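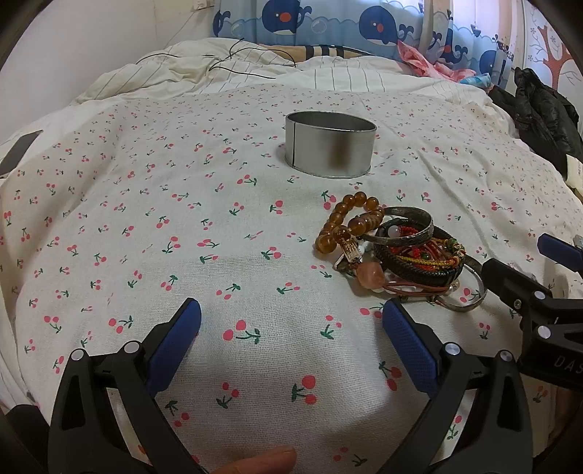 Clean Sheets, Shared Machines: Bedding and Laundry Habits at the Prikberg Residence

Student project report, Household and Environment course, Curnwood College
Supervisor: Huguette Fleury
Submitted 10 August 2025

Filed under: Student Work, Housing, Textiles and Care

1. Why I chose this subject

When I moved to Curnwood for my studies, it was the first time I had to take care of my own bed. In my family home the sheets were changed on a fixed day and I never thought about it. In the residence there is no fixed day. Some of my neighbors change the bed very often and others told me, with a little shame, that they could not remember the last time.

At first I wanted to write about water use in the whole building. My supervisor told me this was too large for one summer project and asked me to choose one kind of laundry. I chose bedding. It is heavy, it fills a machine quickly, and it takes a long time to dry. It is also a subject on which people have strong opinions but have not often compared their habits with other people.

My main question was this: what decides how often a student washes the sheets? I expected that the answer would be money. The results gave me a different picture, and I will explain it in section 4.

2. The place

The Prikberg Residence has two buildings, which the students call Old Prikberg and New Prikberg. The rooms in the old building are smaller and the windows do not open fully. The laundry room is in the basement of the new building. Students who live in the old building must carry their laundry across the courtyard, and in winter the path can be icy.

Machines are booked with an application called Carkora. You choose a time, you pay, and the machine unlocks when you enter your code. If you come late, the booking is lost and the money is not returned. The dryers cannot be booked. You must wait until one is free.

Each room has a single bed with a mattress. The residence does not lend sheets. Most students buy a set in the Charpentier store near the station when they arrive, and this is often the only set they have for the whole year. I did not understand how important this was until I began the interviews.

3. Method

I used a written survey and then interviews. The survey had 8 questions and was put under the doors on paper, with a return box at the entrance of each building. I chose paper and not an online form, as the residence already sends many online forms and students told me they delete them. In total 295 surveys came back completed. Some had comments on the back side, and I have used these also, without names.

After this I did interviews with 13 students. I tried to have people from both buildings and from different years of study. I asked each person to tell me about the last time they washed their sheets, from the moment they decided to do it until the bed was made again. This way of asking was a suggestion from my supervisor. It worked better than asking "How often do you wash them?", for the reason that people answer this question with what they would like to do.

I also kept a laundry diary for myself during July. I know one person is not a sample, but it helped me to ask better questions.

4. Results

4.1 Price

The price of a wash was mentioned in many surveys, but in the interviews it was almost never the reason for waiting. Students complained about the price and then paid it. Several of them said that sheets are put in the machine together with towels and clothes to save one booking. The machine is then too full, and the sheets come out twisted like a rope with small things caught inside. A duvet cover is the worst for this. One student found her missing sock inside the corner of the cover after she had already slept in it.

4.2 Drying

Drying was the real problem. A student who has only one set of sheets must wash it and dry it on the same day, or sleep on the bare mattress. If the dryers are busy in the evening, the sheets stay damp. Students described hanging them over a door, over a desk, on the stair rail, and in one case over a bicycle. In the old building, where the windows open only a little, the rooms then smell of wet cotton until the next day.

Students who own a second set spoke about washing in a very different way. They take off the used sheets, put on the clean ones, and wash when they have time. For them it was a small task. For the others it was a plan which takes a full afternoon.

4.3 Distance

Students from the old building wash their bedding less often in winter. This was clear in the comments. Carrying a large bag across the courtyard was described as unpleasant, and going back to check the dryers more than once was described as impossible during exams.

4.4 What people learned at home

Some students iron their pillowcases. Some turn them inside out. Some believe that white sheets must be washed very hot, and others wash all colors together in cold water. Nearly all of them explained the habit with the words "my mother" or "my grandmother." I could not find a pattern by country or by field of study and I do not want to invent one.

5. Limits of this work

The survey was answered by people who wanted to answer it, so careful students may be present more than in the building as a whole. The interviews were in English, which is not the first language for me or for many of the others, and some details were perhaps lost. I also did not measure water or electricity. The residence office could not give me the numbers for the laundry room separately from the rest of the building.

6. Suggestions for the residence

a) Keep a small stock of spare sheets which students can borrow for one night against a deposit.
b) Put drying racks in the empty storage room of the old building. It has a window which opens.
c) Make the dryers bookable in Carkora, at least in the evening.
d) Write in the welcome letter that a second set of sheets is useful. This costs nothing.

I sent these suggestions to the office with a short version of the report. They answered that point b) must first be checked for fire safety.

7. Thanks

I thank Huguette Fleury for her patient corrections, and all the students who let me ask questions about their beds. I bought a second set of sheets in the first week of the project.

Related student reports
- Who Cleans the Shared Kitchen?
- Repairing Winter Coats: A Small Guide With Costs
- Noise at Night in Old Prikberg
- Buying Used Furniture in Curnwood

Contact the course office | © 2025 Curnwood College, Household and Environment | Back to top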